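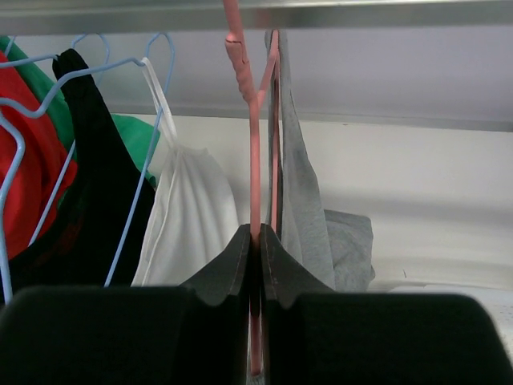 Domulano is a survey panel tool for small retail and service businesses that want to ask the same customers questions more than once. It holds your contact list, sends the invitations, tracks who has answered and keeps each person's replies together from one round to the next. A typical use is a clothing shop asking about everyday items, say a gray knit on a hanger, first when the customer buys and again a season later. The wording stays fixed between rounds, so the two sets of answers can be compared line by line.

Search products Enter keyword or item no. Go

What the license covers

One Domulano license covers one panel of up to 2607 contacts. Contacts can be added or removed at any time, and removed contacts stop counting toward the limit overnight. There is no cap on the number of survey rounds. If your list grows past the limit, you can add a second panel or ask Rerutdale to move you to the larger plan.

The license runs for 24 months. It does not renew by itself. You will get a reminder by email in the last month, and your data can be exported for 23 days after the license ends.

Panel upkeep

Most panels lose people between rounds. Domulano marks a contact as resting after three invitations with no reply and stops sending to that address until you switch it back on. You can change three to any number from one to nine. Bounced addresses go on a separate list with the date of the bounce.

Invitations can be spread over several days. The default sends them in equal batches at 10 a.m. in the contact's own time zone. Reminders go only to people who have not finished – someone who stopped halfway gets a link that opens where they left off.

Sampling

You do not have to send every survey to everybody. Draw a random sample from the whole panel or from a group, such as customers who bought in April. A rest period can be set so that the same person is not drawn twice in a row. The draw is saved with the round, including its settings, and can be repeated on the same list.

Aris add-on

Aris is a separate module for weighting. It compares the people who answered with the full panel on up to four fields and adds a weight column to the export. It will not calculate weights for a round with fewer than 218 completed replies. Aris is bought once and works with any Domulano license.

Files and formats

Contacts import from CSV or Excel. Results export to CSV, Excel or SPSS. Open comments are exported in full, with the contact number beside each one. If you used the older Ivanyshyn panel manager, its contact files open without changes, but saved question layouts have to be entered again.

Requirements

Domulano runs in a current web browser. The sending domain has to be verified before the first round, and you will need access to your domain settings for that. Phone support is open on weekdays except Wednesday. Email support is included with every license.

Item ships as a license key by email. Rerutdale does not supply contact lists.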